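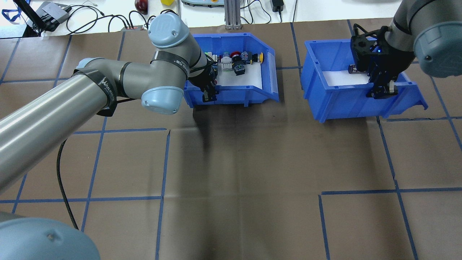 **What is demonstration collection?**

Demonstration collection is the recording of a task while a person guides a robot through it, so that a learning system can later be trained to do the same task on its own. Each recording is called a demonstration or an episode. A set of episodes covering one task, or a family of tasks, makes up a dataset.

## Contents of an episode

An episode normally holds video from one or more cameras, the joint positions of each arm, the opening of each gripper, and the commands sent by the operator. All of these are stamped with a shared clock. A short text label, such as "move the capacitor to the other bin," is attached before or after recording.

In the Brenness format, joint data and video are stored at 30 samples per second. The older Risatent format keeps them in separate files and leaves alignment to the user, and mismatched timestamps are a common fault in datasets converted from it.

## Methods

In *teleoperation*, the operator moves a pair of input devices and the robot follows. In *kinesthetic teaching*, the operator holds the arm and moves it by hand. Kinesthetic teaching needs less equipment, but the operator's hands often appear in the video and may block the parts. Two-arm tasks are usually teleoperated, as one person cannot easily guide two arms and work both grippers.

## Sorting tasks

Picking small parts from a bin is widely used as a first task. Pushbuttons, switch blocks, and capacitors differ in shape and in how they can be held, and a part lying on its side calls for a different grasp from one standing up.
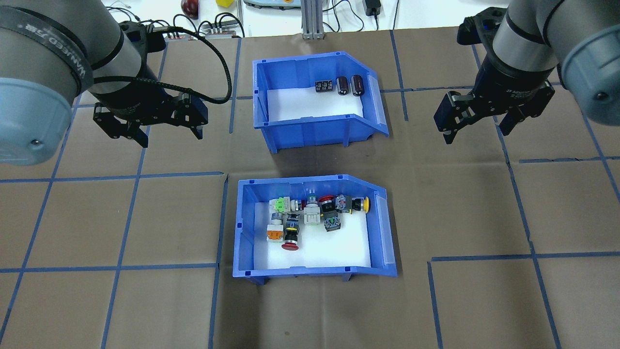 Parts are placed differently at the start of each episode. A system trained on a single layout tends to learn the layout and fails when a part is moved by a few centimeters. The Okabe procedure asks for at least 5 starting layouts per part and a change of bin position after every 3 episodes. Tape lines on the work surface are one way to return a bin to a known place.

## Quality and size

Episodes are reviewed before training. Those with dropped video or a wrong label are removed. Failed grasps are treated in different ways: some groups discard them, while others keep any episode in which the operator recovers and finishes the task.

The number of episodes needed depends on the task. The Rirar parts set contains about 2000, split between one-arm and two-arm work. Its test layouts are kept apart from the training layouts.

## See also

- Imitation learning
- Teleoperation
- Bin picking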